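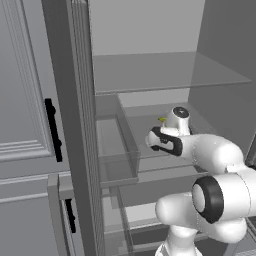 4. Setting Up the Arm in the Simulated Kitchen

Now the fun part -- your Brurik arm gets its first moves!

1. Load the Dogbe kitchen and press Home.
2. Set joint speed to 40 percent.

CAUTION: Keep the gripper clear of shelves and countertops while homing.
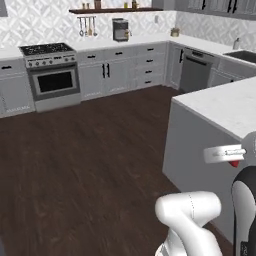

3. Jog each joint a little both ways and watch the readout. A smooth trace means you're ready to go.
4. If a joint stalls, reset it and repeat step 2.

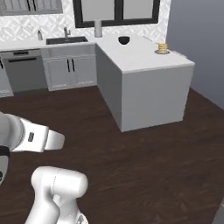 Figure 4-2. Arm over open floor, peninsula ahead.

NOTE: Save your pose before closing -- you'll love having it next time.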